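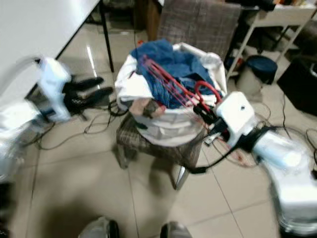
読み聞かせ絵本セット「Sengar」300冊組

地域の文庫、学童保育、子育てサロン向けに選書した絵本の一括セットです。対象は0歳から小学校低学年まで。全冊に透明カバーを貼り、貸出ラベルを背の下部に付けた状態でお届けします。届いた日から棚に並べて貸し出せます。

選書はFidelina RengifoとSunita Goelの二名が担当しています。内訳は次のとおりです。

赤ちゃん絵本(厚紙) 60冊
物語絵本 140冊
ことば遊び・詩 30冊
科学・しぜん 40冊
多言語絵本 30冊

多言語絵本は日本語との併記版で、英語、中国語、スペイン語、ヒンディー語の四言語が入ります。言語の割合は変更できますので、ご注文時に備考欄へご記入ください。

仕様
品番:1167
カバー:無酸性フィルム、角は二重貼り
付属品:書名一覧(紙と表計算ファイル)、貸出カード420枚、予備ラベル二シート
梱包:段ボール12箱
製造・選書:Bresesetti
配送:Drimport

貸出カードには書名と番号を印刷済みです。残りの120枚は白紙で、後から本を足すときにお使いください。カードの大きさは市販の名刺用ケースに合います。

設置について
物語絵本は判型がまちまちで、一番大きいものは高さ33センチあります。棚板の間隔は35センチ以上をおすすめします。面出しの棚をお持ちの場合、表紙を見せて並べられるのはおよそ200冊までです。残りは背差しにして、月ごとに入れ替えてください。

Illdaleの児童文庫では、2月に一組を導入していただきました。運営のRavindra Mishraさんからは、科学の本をもう少し増やしてほしいという要望が届いています。これを受けて、2018年5月29日以降のご注文分から科学・しぜんの冊数を35冊から40冊に改めました。減った5冊は物語絵本の重複テーマから外しています。
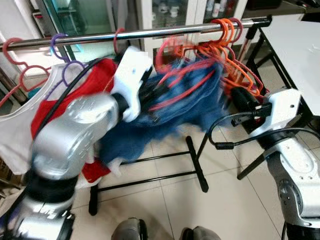

問 破れたり失くしたりした本は、一冊だけ買い足せますか。
答 一冊から承ります。書名一覧の番号をお知らせください。品切れの場合は、同じ分類と対象年齢の本をご案内します。カバーとラベルは付けた状態でお送りします。

問 読み聞かせの経験がない人でも使えますか。
答 書名一覧に、読み終わるまでの目安時間と対象年齢を載せています。最初は5分以内の本から選ぶと進めやすいです。

ご注文と見積もりの窓口はZorica Nedeljković、多言語絵本の内容についてはShiyu Xiaoが承ります。納期はご注文確定から三週間です。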